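Clearing the Table, One Cup at a Time

A summer with the student robotics club that decided dinner was the easy part

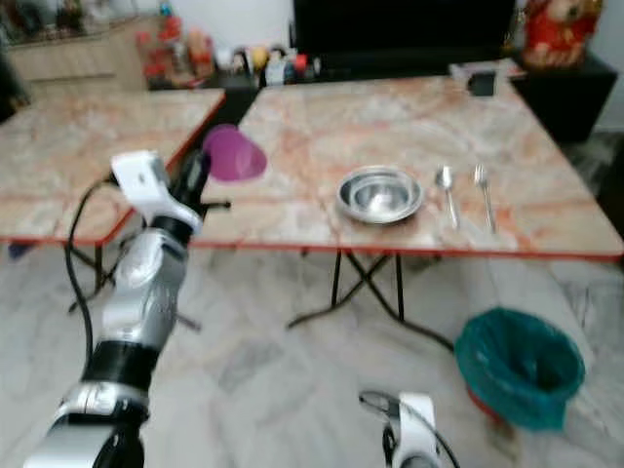
Six students and a lot of dishes

I figured I'd stay an hour. That was the plan when I drove out to Norance in May to meet the Lesesel club, a bunch of students who had decided their big project for the year would be clearing up after dinner. I ended up staying until somebody's mom called to ask where everybody was, and I've been back more times than my editor knows about.

The club started with six members and a name borrowed from a misspelled sign (long story, and I've heard three versions of it). They don't build robots from scratch. What they do is teach a two-armed one to handle ordinary household stuff: cups, bowls, forks, spoons, the things you and I pick up while thinking about something else. You try describing how you pick up a fork. I tried, for Zinash Asfaw, who writes most of the club's planning notes, and I got as far as "well, you sort of pinch it" before she started laughing at me.

The cup on its side

A standing cup is pretty friendly, as it happens. You come in from the side, close the fingers, up it goes. A cup lying down is a different animal! It can roll. Its open end might point at you or away from you, and if the gripper nudges it before it grabs it, you've got a brand new problem a couple of inches over. The club calls this exercise "the tipper," and the afternoon I watched it most closely they had a pinky-purple plastic one lying near the front edge of a folding table, with the black fingers of the left gripper hovering right beside it. I found I was holding my breath. Over a cup!

Gebremedhin Bogale was running the session that day and he was much calmer than me. He's the one who insisted on the marble-patterned tabletops, by the way. Half the group wanted plain white so everything would stand out nicely, and he argued that people's real tables have patterns on them, so the practice tables should too. There was a vote. It got a bit heated, I'm told, and the marble won.

He has opinions about bowls as well. The stainless steel one they use is shiny enough to catch the room in it, and he likes that about it. Zinash would have picked a dull ceramic one and saved herself a headache. They've agreed to keep the steel bowl through the fall and talk about it again then, and I wouldn't bet on either of them budging.

3,958 and counting

The club keeps a log, and the log is kind of an obsession. Every try gets a line in it, including the ugly ones. When I last visited they were at 3,958 tries and desperate to reach 4,000 before the Gevside meet, where student teams set a robot loose on a dinner table and get judged on how tidily it clears. Members were swapping shifts and bringing sandwiches. One of the newer kids had made a paper thermometer, like the ones for church roof funds, and colored it in with a red marker.

I asked to read some of the log and they handed it right over. My favorite entry just says "spoon, no." Another one runs a page and a half and is all about the angle of a fork. They've learned to lay the spoon and fork side by side with a decent gap, then bring them a little closer together each week, and the log goes into that gap in more detail than I could follow (I nodded a lot).

What happens at Gevside

The meet is on 15th August, and there are 19 teams signed up. Each one gets a table, a jumble of dishes it hasn't seen before, and a time limit. No touching once the clock starts. That last rule is the one that scares them. In practice, if something goes wrong, you can stop and put the cup back where it was. At the meet you stand there with your hands in your pockets.

Their biggest rival is a team called Peltonen, who won last year and who are, annoyingly, very nice. They sent over a list of tips on cutlery. Zinash read it out loud at a meeting and then wanted to know if it could be a trap, and they spent twenty minutes on that before trying the tips. Two of them went straight into the routine.

I've already booked my room for the meet. I'm bringing sandwiches, and Gebremedhin has asked for egg salad.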